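Thursday, September

Group notebook - cloth handling project, Pralcombe Robotics Club

Long entry today, sorry to whoever reads these on Friday morning with a cold coffee. It was a good one!

Started at half past four with the calibration problem left over from last time. Wanda Benavides had the idea of checking the left gripper against the right one with the same feeler block, and that found it almost straight away. The left one was reporting itself closed with a gap still showing between the fingers. We had been blaming the logging script for a fortnight. Re-zeroed both, wrote the new offsets on the masking tape inside the lid of the Veltov case (old ones crossed out, please don't use them), and ran the open/close test 15 times each side. Every single one came back to zero. I may have cheered.

Then the tracking. Both hands were drifting apart in the recordings whenever somebody turned quickly, so a fold that was perfectly square in real life came out as a sort of parallelogram on the screen. Holloway's team had the same thing last year and their notes say to start each recording with the two grippers held still and facing each other for a slow count of seven. We tried it with and without. With the pause, the hands stay lined up all the way through a fold. Without it, the drift is back inside the first corner. So the pause is now in the procedure, and I've put it on the checklist in capitals.

File naming has changed as well. It's now task, person, run number, in that order. The old files still have the person first and I haven't had the heart to rename them. If anyone fancies writing a little script, it's yours.

Count as of tonight: 2,361 recorded moves in the shared folder, 74 of them flagged as bad. Most of the flagged ones are from the first week, when we were all squeezing far too hard and too fast. I went through a handful of them to see if any could be saved. One or two, maybe. The rest can go.

On to cloth, the bit I've been looking forward to since the Flilport open day. Everything up to now has been blocks and cups, and a block stays where you put it. Cloth doesn't! You pick up one corner and three other things move. The first job is simply getting hold of one layer and not two, and I spent ages on that before I got anywhere near a fold.

What worked for me was coming in low with the fingers only part open, letting the pads touch the cloth, then closing slowly while sliding back towards myself. A little ridge comes up and you can pinch that. Coming straight down from above mostly pushed the cloth flat and I ended up pinching nothing. Wanda does it differently - she goes for an existing crease and grabs the top of it - and her way is quicker, though it depends on there being a crease in a useful place. 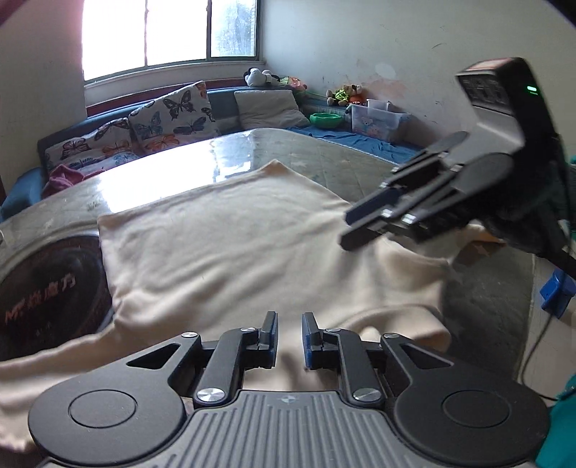
The other thing is what the second hand is for. I kept wanting to pick up with both at once, as you would with your own hands, and kept losing one side while I was watching the other. It goes much better with one gripper holding and the other working, then swapping. It feels slow and a bit silly at first. After half an hour it felt normal, and I caught myself doing it with the tea towels when I got home.

We should settle what counts as a finished fold before we record lots more. I'd say edges within a finger's width and no corner tucked under. Wanda wants stricter. We agreed to argue about it next time with a ruler in hand.

Still to do:

Cut two new finger pads for the spare set, the old ones are going shiny.
Ask Holloway if we can borrow their folding recordings to compare with ours.
Try a thicker cloth, a towel or something with a hem you can feel.
Shorter cable for the right gripper, or a way of tying the slack to the forearm.
Move the bad files out of the main folder before the club at Flilport copies it.

Battery packs are on charge. The one with the red sticker takes much longer than the other two, so leave it in overnight.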